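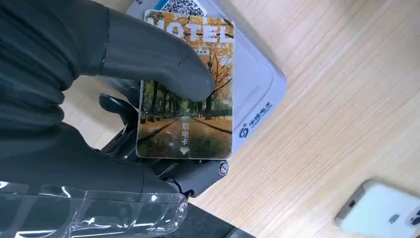
Notebook / Travel desk / Route checks

August 12, 2024

Kiltomari headland walk, second check of the route text for the autumn edition. Previous check was in April, by Hülya. Differences from her notes are recorded under each leg. Times are walking times with stops taken out.

Leg 1, ferry landing to the chapel. The signed path leaves from the left of the ticket office and joins the road after the boatyard. Our text still sends people along the beach. At high water the beach is closed off by the new groyne, so the beach version has to go or be marked as low tide only. Time by the road 14 minutes. Hülya had the same by the beach, so the total for the leg stands.

Surface: tarmac, then compacted gravel. Fine for a pushchair as far as the chapel gate. The gate itself is a kissing gate and will not take one. Text says "accessible throughout". Delete.

Leg 2, chapel to the blowhole. Time 26 minutes at a steady pace. The steepest part is the zigzag below the mast. The handrail on the upper bend has come away from its lower post and moves under load. Reported to the harbour office by phone, no reference given. Check again before we print.

The blowhole was not working during my visit. Swell was from the north and low. The local leaflet says it needs a westerly and a rising tide, which agrees with what Hülya wrote in April, when she saw it go twice. I would drop "spectacular at any time of year" and give the conditions instead. Suggested wording:

"The blowhole is best on a rising tide with a westerly swell. On calm days there is little to see, but the ledge gives a good view of the outer islands."

Distance from the ledge to the rope barrier is not stated anywhere. Did not measure it. The barrier has been moved back at some point, as the old post holes are still open on the seaward side.

Leg 3, blowhole to Marus village. Signposting poor. Two of the painted markers are under bramble and the fork by the cistern has none at all. Right fork is correct. The left one looks better used but ends at a goat pen. Our map shows only one path, so the fork needs adding. Sent a sketch to Tayla Pirihi for the redraw, with the cistern as the reference point.

Time 40 minutes, including one wrong turn of a few minutes at the fork. Needs walking again by somebody who has not already been down the left branch.

Water: tap at the cistern is marked not for drinking. Next water is the fountain in Marus square, running. The café beside it was shut, with a handwritten notice giving evening hours only. Text says lunch is served daily. Hülya to ring them.

Return. The bus stop has moved from the square to the lower car park. The timetable on the post is for winter and disagrees with the one on the ferry. Caught the afternoon bus at the time given on the ferry sheet. Fare was cash only, exact change asked for but not insisted on. Leave the times out of the printed text and give the operator's number.

Place name. The map has Kouris Point, the leaflet has Point Kouris and the ferry sheet calls it simply the Point. Both forms were used by people at the landing. Proposal: Kouris Point in headings, with the other form once in brackets. The story about the drowned bell is told of the chapel in the leaflet and of the blowhole on the board at the landing. No source for either. Print it as a local story, once, without picking a site, or leave it out.

Equipment. Viltex overshoes, second outing. Left one has started to lift at the toe where it met the gravel. Right one sound. Track log stopped below the mast and picked up again at the ledge, so the distance for leg 2 is a straight line across the gap and should not be used. Take it off the map.

Open items
Handrail: ring the harbour office
Fork at the cistern: Tayla, redraw
Café hours: Hülya
Leg 2 distance: from map
Leg 3 time: rewalk
Page length: text now over by 24 words, cut from the introduction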